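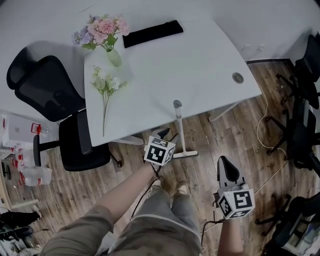

Last year's group at Stotthorpe complained that a desk arrangement only counts if it gets changed now and then, and I loved that complaint so much that it has become session 9! So, stems on a working desk, with everything staying put for a whole afternoon of typing.

Where to stand the vase
A far corner suits a small glass vase best. Your elbows never reach it, and the pink and lavender heads show up beautifully against a white top. Keep the cable grommet clear (you will want that hole the moment a charger turns up), and lay flat things such as a zipped pouch along the back edge.

Building the bunch
Artificial stems come with bossy wires. Bend them before they go in! Start with the leaves, then the largest heads, then the fillers. Hold one long sprig back on the desktop until the end and try it on both sides. Pale green with cream is lovely next to pink, and it may want trimming by 9 cm or more.

Sit down in the chair and look again. Most bunches are built standing up and look far too tall from a seat.

For next time
Read the Saavedra handout, pages 14 to 39, and bring three stems you think clash. I can't wait to see them.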